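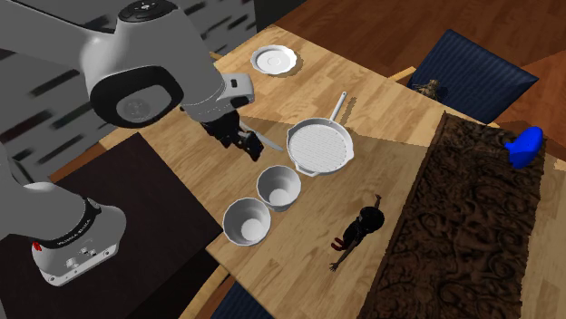

**1/** Passei o mês de janeiro a tentar fazer pão de centeio em casa. Deixo aqui o que aprendi, para quem quiser começar.

**2/** O centeio tem pouco glúten. A massa não estica, cola às mãos e parece barro. Não vale a pena sovar. Mistura-se com uma colher até não haver farinha seca e deixa-se em paz.

**3/** A receita que uso agora: 300 g de farinha de centeio integral, 300 g de água, 200 g de massa-mãe ativa e uma colher de chá de sal. Dá um pão pequeno, de forma.

**4/** A massa-mãe veio do Svyatoslav Kravchuk, que a alimenta só com centeio. A minha, de trigo, também serviu, mas o pão ficou menos ácido.

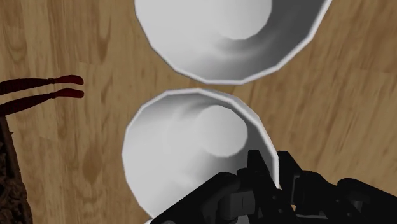

**5/** Quanto à farinha: experimentei a Brusis e a Maihi. A Brusis é mais grossa e pede mais um pouco de água. A Maihi dá um miolo mais fechado. Fiquei com a Brusis, que além disso se vende a granel na Gudetar.

**6/** Fermentação: o meu erro foi deixar tempo a mais. Quando aparecem furinhos à superfície, vai para o forno. Se a massa já abateu no meio, o pão sai com uma cova.

**7/** Forno bem quente no início, depois baixa-se. Tirem o pão da forma para os últimos minutos, senão a base fica mole.

**8/** Não cortem no próprio dia. O miolo cola à faca e parece cru. Embrulhem num pano e esperem até ao dia seguinte.
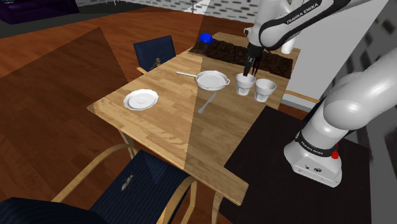

Chávena branca, mesa de madeira clara.

**9/** Com manteiga e sal já chega. Também gosto dele torrado, com queijo curado.

**10/** Perguntaram-me pela forma: é uma Warnen antiga, com 32 cm. Para esta quantidade é grande demais e o pão fica baixo. Se comprarem uma, escolham mais pequena.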